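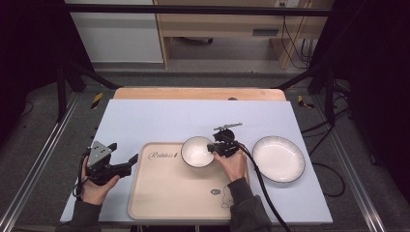 Clanden Tableware Loans lends dishes, trays and serving pieces to households and community groups in Stomilley. Membership is open to any adult resident, and each member may hold one loan at a time. Items are lent singly or as small settings, such as a beige tray with a deep white bowl and a larger, shallower plate. Printed trays, including the one marked "Rabbit," are cataloged under the word or drawing they carry.

Clanden > Member Services > Loans > Frequently Asked Questions

Last revised 13/01/2021

How long may I keep a loan?
The standard loan period is 18 days. It may be extended once, provided that no other member has requested the same items.

How many pieces are available?
The catalog lists 339 pieces. Pieces under repair remain in the catalog but cannot be reserved.

How do I reserve an item?
Reservations are made at the Prasertsri Street desk or by telephone. Please have your member number and the catalog entry ready.

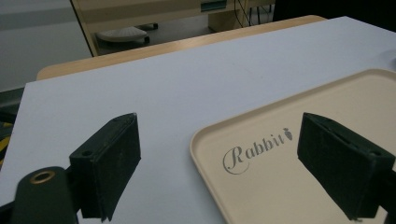

Reservations are held for two days. After that time the items return to general stock, and a new request is required.

May I put the dishes in a dishwasher?
Please check the care card in the box. Pieces from the Wurnance pattern must be washed by hand with mild soap and dried with a soft cloth.

What happens if a piece is chipped or broken?
Report the damage when you return the loan. Do not attempt a repair. Members are charged the replacement value shown on the loan slip, up to the limit stated in the membership terms.
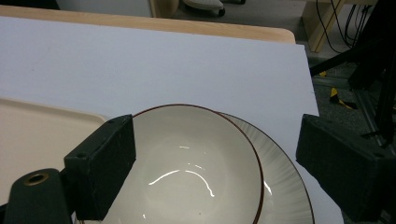

No charge is made for fine surface marks that result from normal use.

May I donate tableware?
Donations are accepted in March. Sets should include at least four matching pieces and be free of cracks.

12 shares | 4 comments

Related pages
Membership Terms
Packing Dishes for Return
Care of the Wurnance Pattern
Prasertsri Street Desk: Opening Hours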